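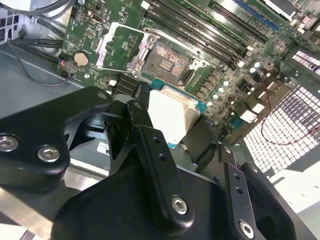
Our project looked at copper prices and why mine output reacts so slowly to them. We picked copper over oil or wheat mainly because Harish Reddy already had a price series from another class, and because it ends up in nearly everything – house wiring, car motors, the green motherboard inside a desktop computer. So demand comes from a lot of places at once, and supply comes from a fairly small number of big mines. That mismatch is the whole paper basically.

Question

If the price goes up today, when does more copper show up? And does the lag make the next price swing worse?

Data

Monthly prices and monthly mine output, 648 observations after cleaning. Seidu Asamoah did the merging. Two output series had gaps so we filled them by straight line, which is not ideal. Prices adjusted for inflation, logs taken. December was messy in several years becuase of late reporting by producers, left as is.

Method

Simple lag regression. Output growth on past price growth, first with short lags, then out to 30 months. Yevdokiia Stetsiuk ran a second version with recession dummies. We wanted to do a full VAR as well – ran out of time.

Results

Short lags: close to nothing. Prices move, output doesn't. The first 6 months are flat in both versions, coefficients bounce around zero. Longer lags turn positive and the biggest ones sit near the end of the window, so we may have cut it too short. A new pit takes years of permits and digging, and our window mostly catches expansions at mines that already exist.

The recession version is weaker. Output barely falls in downturns. Our guess is that mines with high fixed costs keep running even when the price is bad, since stopping and restarting costs money too. Did not test this.

On the price swing question – mixed. There is some sign that high output growth comes before lower prices, but it goes away when we drop the recession years. Would not lean on it.

Problems

No inventories in the model. Big hole, Arnaldo Tavares pointed this out after the Wednesday presentation and he is right. Warehouse stocks can cover a shortage for a while, so price and output alone miss part of the story. Scrap is also missing, and scrap probably reacts a lot faster then mines do.

Next steps

Add stocks and scrap, stretch the lag window, redo the gap filling properly. Ivan Maksymiv has the code and the cleaned file, ask him for the latest version and not the one in the shared folder.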